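Februar, abends, kurz nach neun

Eigentlich wollte ich heute früh ins Bett, aber der Tee ist noch heiß, und wenn ich jetzt nicht schreibe, vergesse ich wieder die Hälfte, so wie letztes Jahr, als ich im April vor dem Beet stand und nicht mehr wusste, was ich mir im Winter alles vorgenommen hatte. Also der Reihe nach, oder so ungefähr der Reihe nach.

Es ist mild geworden. Heute Morgen tropfte die Rinne, und auf dem Weg hoch nach Bolleck roch es zum ersten Mal wieder nach Erde, dieser kalte, etwas kellerige Geruch, den ich so gern habe (und den mir keiner glaubt, der nur mit dem Auto hinfährt). Der Schnee liegt noch an der Nordseite vom Schuppen, grau und pockig, und darunter schauen die ersten Schneeglöckchen heraus. Der Winterling ist auch da, aber an einer ganz anderen Stelle als früher. Wie der gewandert ist, weiß der Himmel. Oder die Ameisen. 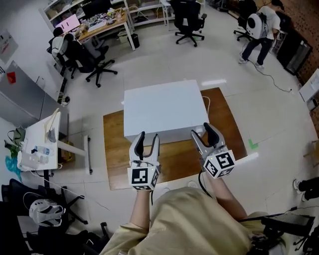

## Die Birne

Ich war ja wegen der Jammont oben. So nennen wir die alte Birne hinter dem Brunnen, und ob sie wirklich so heißt, darüber streiten Ingeborg Hagedorn und ich nun schon seit Jahren, ganz friedlich und immer mit Kuchen. Ingeborg sagt, ihr Vater habe das Reis von der Baumschule Strobel geholt, und dort habe es nie eine Jammont gegeben. Ich sage, mein Großonkel hat es so ins Gartenbuch geschrieben, mit Bleistift und zweimal unterstrichen, und der Mann hat sonst nie etwas unterstrichen, nicht einmal den Tag, an dem das Wasser im Keller stand.

Jedenfalls muss sie geschnitten werden, und zwar jetzt, solange noch kein Saft drin ist. Valdis Lill hat mir beim letzten Mal gezeigt, wo er ansetzen würde, und ich habe genickt, als hätte ich es verstanden. Heute stand ich auf der Leiter und hatte lauter Wasserschosse vor der Nase und keine Ahnung mehr. Also habe ich nur das herausgenommen, was eindeutig tot war, und dann die zwei, die sich in der Mitte aneinander wund scheuern. Den dicken Ast zur Brunnenseite habe ich stehen lassen. Der trägt am besten, und wenn man ihn wegnimmt, schaut man von der Bank aus direkt auf Ingeborgs Kompost, was wir wohl beide nicht wollen.

Am Stamm ist unten eine Stelle, die mir nicht gefällt. Die Rinde klingt hohl, wenn man klopft. Ich habe mit dem Daumen gedrückt, und es gab ein bisschen nach, aber trocken, ohne Mehl und ohne Käfer. Valdis soll sich das ansehen. Sie ist über 80 Jahre alt, da darf man auch einmal hohl klingen, ich tue es an manchen Tagen selber.

Vier Reiser habe ich mitgenommen, bleistiftdick, und in feuchtes Zeitungspapier gewickelt. Die liegen jetzt unten im Kühlschrank neben der Butter. Falls die Alte doch einmal umfällt, möchte ich wenigstens eine Tochter von ihr haben.

## Samen

Nach dem Mittag (Kartoffelsuppe von gestern, mit zu viel Majoran, aber aufgewärmt ging es) habe ich endlich die Schachteln durchgesehen. Jedes Jahr dasselbe: Ich besitze Bohnen für ein ganzes Dorf und keine einzige brauchbare Möhre. Die Möhrensamen sind so alt, dass ich mich schäme, die Tüte hinzuschreiben. Ich habe trotzdem ein paar auf ein nasses Küchentuch gelegt, auf den Teller mit dem Sprung, und den Teller auf den Kachelofen gestellt. Wenn etwas keimt, gut, wenn nicht, kaufe ich neue.

Die Stangenbohnen habe ich gewogen, 205 Gramm, das ist die helle mit dem braunen Auge. Davon gebe ich Ingeborg die Hälfte ab, ihre sind im Herbst am Zaun verschimmelt. Die schwarze habe ich nicht gewogen, von der behalte ich alles, da bin ich geizig.

Tomaten säe ich erst im März. Ich schreibe es mir hier ausdrücklich hin: ERST IM MÄRZ. Letztes Jahr hatte ich Ende Februar schon lauter bleiche lange Elende auf der Fensterbank, die sich an der Gardine festhielten, und am Ende waren die späten von Valdis doch doppelt so kräftig und haben auch noch früher getragen. Er hat nichts dazu gesagt. Er hat nur im August eine Schüssel vorbeigebracht!

Offen ist noch die Frage mit dem Kartoffelbeet. Wenn ich die Kartoffeln wieder nach links setze, steht der Kürbis im Schatten, und wenn ich den Kürbis nach links setze, klettert er mir in die Johannisbeeren. Ich habe es dreimal aufgezeichnet und dreimal durchgestrichen.
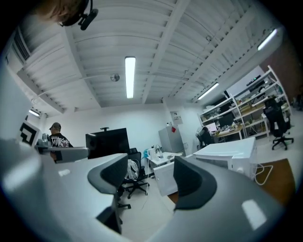 Der Schuppen in Bolleck braucht ein neues Dach, da hilft kein Reden mehr. An der Wetterseite kann man durch die Pappe den Finger stecken, und der Rasenmäher steht unter einer alten Wachstuchdecke, die noch von meiner Mutter ist. Wieder Teerpappe mag ich aber nicht, darunter ist es im Sommer so düster, dass ich die Handschuhe nie finde. So eine weiße, gewellte Decke mit weißen Trägern, die gefällt mir, das wirft doch gleich ein ganz anderes Licht. Es müsste ja nicht so groß sein. Der Kostenvoranschlag von der Firma Rivix liegt auf der Kommode, 972 Euro nur für das Material, und da habe ich erst einmal die Brille geputzt und noch einmal gelesen. Die Zahl blieb, wie sie war. Valdis meint, die Latten könne man zum großen Teil behalten, man müsse nur die drei oder vier morschen an der Traufe tauschen, und Schrauben habe er ohnehin. Ich will aber nicht, dass er mit seinem Knie da oben herumklettert. Darüber reden wir noch.

## Später

Jetzt ist es doch fast elf. Ingeborg hat angerufen, und das dauert immer. Sie hat auf dem Dachboden das Rechnungsbüchlein ihres Vaters gefunden, und darin steht tatsächlich etwas von der Baumschule Strobel, »1 Birnreis, spät«, und sonst nichts, kein Name und kein Preis. Sie sieht sich natürlich bestätigt. Ich finde, spät ist keine Sorte. Wir haben uns darauf geeinigt, dass wir im Herbst ein paar Früchte zu einer Sortenbestimmung bringen, falls sie dieses Jahr trägt, und dass bis dahin jede so sagt, wie sie es gewohnt ist.

Dann haben wir noch lange über ihre Schwester gesprochen, der es wieder etwas besser geht. Sie isst, sie schimpft auf das Essen, das nehme ich als gutes Zeichen. Ich will ihr ein Glas von dem Quittengelee schicken, das dunklere, das ist mir besser geraten.

Für morgen: Baumwachs suchen (blaue Dose, Kellerregal?), Küchentuch nachfeuchten, Valdis wegen der hohlen Stelle fragen, die Leiter wieder hineinstellen. Die steht nämlich noch draußen an der Birne, fällt mir gerade ein, und jetzt fängt es an zu regnen.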